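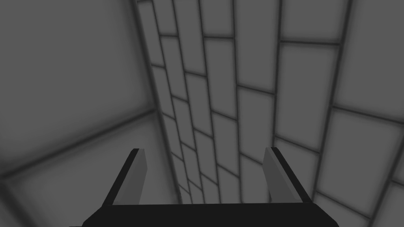
Robots at Work: What Changes for People?
A guide for readers ages 8 to 11
Prepared by the Skernberg Office for Work and Learning

Many people share their workplace with machines. Some of these machines are robots. A robot is a machine that can sense something about its surroundings and then move by following instructions. When a machine takes over a task that a person used to do, we call this automation.

This guide looks at one workplace, the Pramitz warehouse in Skernberg. People there receive household goods, check them, and send them to stores. The warehouse keeps 3,042 different items on its shelves, from coat hooks to small cabinets.

What was the work like before?

For many years, every item was lifted and turned by hand. A worker would take an item from a box, look at each side, and place it on a table for packing. One worker could handle 255 items in a day. The work was important, but it was also tiring. Making the same movement again and again can cause sore wrists and shoulders.

Practice comes first

A robot does not begin its job on the first day it is switched on. It must first be taught. At Pramitz, much of this teaching takes place in a simulation. A simulation is a world made by a computer, a little like the world in a video game. If a robot drops a vase in a simulation, there is nothing to sweep up, and the lesson can start again right away.

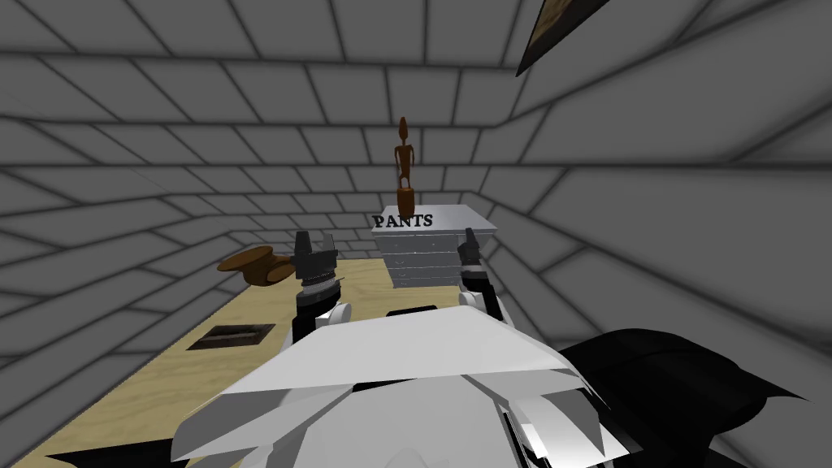
A robot's two arms at a table in a simulated room. The small chest of drawers has the word "PANTS" on it.

The objects used for practice have many different shapes. Some are flat, some are round, and some are tall and thin. A person can tell at a glance that a tall, thin figure might tip over if it is bumped. A robot has to learn this through practice.

Who teaches the robot?

People do. Sanne Stevens packed boxes at Pramitz before the robots came. Today she is a robot trainer. She chooses the tasks, watches the robot try them, and writes down what went wrong. She had to take classes for her new job, and the company paid for them.

"I know how a box should be packed," says Ms. Stevens. "My job now is to explain that to a machine, step by step."
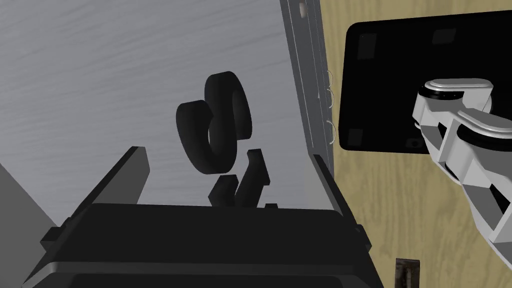

Hands are one of the hardest parts of a robot to design. Your own hand has five fingers and can feel whether something is soft, slippery, or sharp. Many robots have a much simpler hand, called a gripper. The gripper in the picture has two long, flat fingers with a wide gap between them. To pick up a ring, the robot must bring its fingers to the right place and close them with the right amount of force. Tasks like this are practiced many times.

Does everyone like the change?

No. Some workers were worried when they heard about the robots. They asked whether they would lose their jobs. This is a fair question, and the answer is different in each workplace. At Pramitz, 26 people moved to new tasks. A few decided to look for work elsewhere.

Joris Dewulf still packs the most delicate items by hand. He says that his back hurts less than it used to, but that the hall is quieter and he misses talking with the people who once worked beside him.

Words to know

Automation: using machines to do tasks that people used to do.
Gripper: the part of a robot that takes hold of things.
Simulation: a world made by a computer, used for practice or testing.
Trainer: a person who teaches others, or who teaches a machine.

Talk about it with your class

Which task at your school could a robot do? Who does that task now, and what might that person think about the change?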